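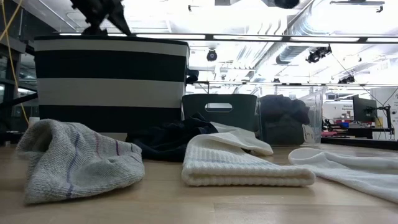 How should towels be folded so that a full load fits into one bin? Fold every piece to a width that divides evenly into the inside width of the bin, then file the pieces on edge with the fold facing up.

The method has been in use in the Dovhaniuk laundry room since August. Kyrylo Demchenko wrote the procedure, and Darlene Lachance revised the section on thick cloth. Readers asked for the short version, which follows.

Sort before folding. Terry, ribbed and smooth cloth behave differently and should not share a stack. Terry has the most bulk and springs back after pressing. Ribbed cloth holds a crease well if the first fold runs parallel to the ribs. Smooth cloth slides, and a tall stack of it will lean.

Measure the bin at the base. Many bins taper, and a width taken at the rim will give a fold that jams halfway down. Subtract a finger's width for clearance.

Lay the towel flat and smooth it from the center outward. Fold the long sides in, then fold from the short end until the piece is a flat rectangle. Three folds suit a hand towel; a bath towel usually needs four. A loose flap at the back means the second fold was short. Open the piece and repeat that fold only.

Choice of container matters less than most people expect. Fabric bins with soft sides take bulky terry and forgive uneven folding. Rigid plastic baskets with a handle cutout are easier to pull from a deep shelf. Clear bins suit dark garments, which are hard to tell apart in an opaque one – label them low on the side so the text stays readable when bins are stacked.

Do not fold damp cloth. Ribbed towels can feel dry on the outside while the inner layers are still holding water. Press the thickest part between two fingers for a few seconds before filing.

Demchenko's trial load came to 13 pieces and took seven minutes to sort, fold and file. Lachance's load had more terry and needed a second bin. Both used the same fold width.

Corrections to the fold table printed in the last issue: the Dreltier shelf insert takes the narrow fold, and the Keledance insert takes the wide one. The two rows were reversed.

Recent items
Shelf inserts: Dreltier and Keledance compared
Removing lint from ribbed cotton
Vatuvent drying rack, long-term notes
Labels that survive a damp room
Fold table, corrected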